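Notebook, packing bench and bedroom, August

Thursday, started 9:40

Continued from the previous page. The Cornow shelf is finished, so today is only the soft things: small plush toys, key hangers, some packets. They must go in one open box and stay there until Skatmont takes the next delivery. I write down what I did so that the next person does not need to guess, and also for myself, because in July I forgot which box had the chains.

Place: the bed in the back bedroom, with the beige blanket left on. The bench is better for my back, but it is too narrow when half of the toys are out of the box. On a soft surface the box moves a little when I press on one side. I put it near the middle of the bed and after that I did not care so much.

Box: brown cardboard, no lid, one low side at the front. The low side is good for reaching in. The rim is worn there and I would not lift the box by it. I looked for a newer one in the Sivar pile but all of those are too deep, small things go to the bottom and one has to dig.

First try, 9:55. Round things to the left, tall things at the back, packets to the right. The pale yellow one with ears went in leaning, and the pink one came to the front of it. I am not satisfied with the order but it is possible to see most of the faces from above, and this was the point.

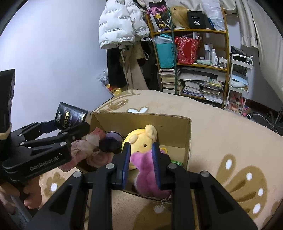 Notes on small parts. Anything with a chain or a cord should go in with the chain inside, under the toy. If it stays over the rim it catches on the next thing, and then two come out when you want one. I lost maybe ten minutes on this last month with a ribbon from the Nedeljković order. Thin fabric things are worse, they have no shape and they take any place you leave for them. My opinion is that they should be folded flat and put in last, or have their own bag. I have no bag of the right size here. To buy.

The swirl one (I call it the roll, like the cake) is the easiest of all. It is firm, it does not fall over, and it holds its neighbor in place. If we had more of this form the packing would be quick. The dark purple round one is also fine, but it rolls if the roll is not in front of it. So: dark round first, roll second, always left side.

The list says 30 pieces for this box in total. I did not check the number today, it is for when everything is back from the other room. The box number on the list is 709. The sheet has also 1,795 written in pencil near the bottom, without any unit. I think it is grams, but then it is strange that somebody weighed it before it was full. Ask before erasing.

10:30, break. Changed the plan a little. The pink plush is too long to share the box with the round ones if they should all sit flat, so its place is still open. I see 2 possibilities:
 - along the front side, lying down, head to the left
 - on top of everything, as the last piece before the fabric

The first is nicer for looking, the second is faster. I prefer the first, but then the white fluffy one must move back from the front panel.
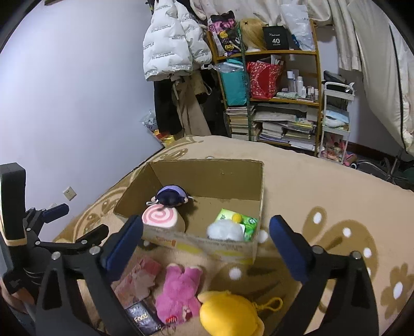 Packets. The green one keeps its place on the right, it is a good support for the small yellow ball. The pink packet is light and gets crumpled very easily. I would keep it out until the heavy pieces are settled, then put it upright between two soft ones. Please do not push packets down with the palm, the corners bend and Skatmont complained about this already in spring.

About the blanket: it leaves small hairs on the plush, mostly on light colors. A lint roller is in the drawer under the bench, second from the top. Next time I would put a cotton sheet over it before I begin - it takes one minute.

Still to do:
 - bag for fabric pieces
 - ask about the pencil number
 - label on the long side of the box, the short side gets hidden on the shelf
 - try the order again with the pink plush along the front, and write here if it was better

Stopped 11:15. Box stays on the bed until after lunch, please leave the door closed for the cat.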